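Picking a Gripper When the Thing You're Picking Up Is Clear

The first thing I noticed at the Pirden workshop was how many finger pads were lying around. They were in mugs. They were in the lid of somebody's lunch container. One had been used to stop a door from rattling, and I was told it did that job very well.

I'd come to talk with the woman who runs gripper testing there, a small group that tries out hand-held grippers before anybody spends money on putting the same fingers on an arm. She had agreed to an hour, starting at nine in the morning. We went well past lunch, mostly my fault (I kept asking about foam).

"Everybody wants to talk about the arm," she told me, pulling over a stool. "I get it, the arm is the expensive part. But the arm doesn't touch anything. I've got 19 sets of pads in that cabinet and I could tell you a sad story about most of them."

This winter her group has been comparing two hand-held designs, which they call the Fastis and the Camargo after the two outfits that make them. The Fastis has a stiffer squeeze and a shorter throw. The Camargo opens wider and feels a little mushy in the hand, at least to me. I tried both on a coffee cup and liked the Camargo right away, and she laughed and said visitors always do.

"It's forgiving," she said. "You come in crooked and it sort of lets you. Then you go to put something down exactly on a line and you start missing the Fastis."

So why clear acrylic? I figured it was about the cameras, and it partly is. A wrist camera looking at a cardboard carton gets a nice solid block. Give it clear plastic on a white table and what it gets is glare and a few bright edges. But she said the hands have trouble too, before you ever ask a computer to do anything.

"You're watching the reflections," she said. "You move your head and the edge moves. I've had people with years of practice close on thin air and look really hurt about it."

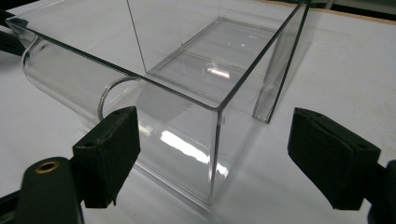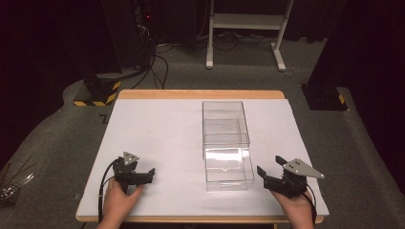
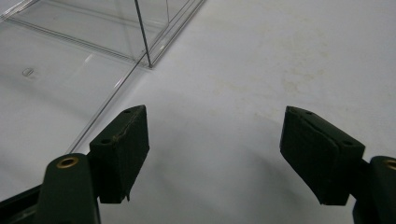
Clear plastic on the white table, with the black finger pads open.

I asked what she would change first if somebody handed her a bigger budget, expecting her to say the cameras. She said lighting, and then she said pads, and then she went back to lighting. Her overhead lights put streaks on anything shiny, and she goes back and forth on whether to fix that. Softer lights would make the recordings prettier. On the other hand, the places that end up using this stuff have awful lights, so maybe her people should just get used to it.

"I've changed my mind on that since February," she said. "Ask me again and I'll probably change it back."

On pads she was a lot more certain. Soft foam grabs well and spreads out the squeeze, so you don't get that horrible creak when a thin wall starts to bend. The trouble is that it wears. Her rule is to swap pads after 800 grasps, sooner if the covering starts to lift, and she admits the rule gets broken. Hard rubber lasts much longer but slides on slick plastic unless you squeeze more than she'd like.

There was a third choice for a while, a pad cut from a cork sheet sold as Gutwood. She was so fond of it that she still has the sheet pinned up over her desk. "Beautiful grip. Smelled great. Crumbs everywhere." It lasted some 5 days.

We got onto using two grippers at once, one in each hand, and this is where she really lit up. Her feeling is that people judge a gripper on single-hand jobs and then get surprised. With two, you have to think about what the other one is doing. If one side holds a box still while the other pulls at something, the holding side does the harder job, and it's the one that gets ignored. She has started scoring the hands separately for that reason, and the scores can be pretty far apart for the same person.

Cables came up as well (cables always come up). The Camargo's comes out at a kinder angle, she thinks, and after a long session you feel the difference in your wrist. The Fastis makes up for it with a lighter trigger. I wrote down "lighter trigger" and underlined it, and then couldn't feel any difference when I tried it myself, so take that as you like.

Did she have a favorite by now? She made a face. For clear boxes and anything thin-walled, she'd hand a new person the Camargo with foam pads and a fresh set in the drawer. For careful placing she'd still reach for the Fastis. If she could bolt the Camargo's fingers onto the Fastis body she'd be happy, and she has already tried it once, with tape.

"It held until I picked something up," she said, and went off to find me the pieces.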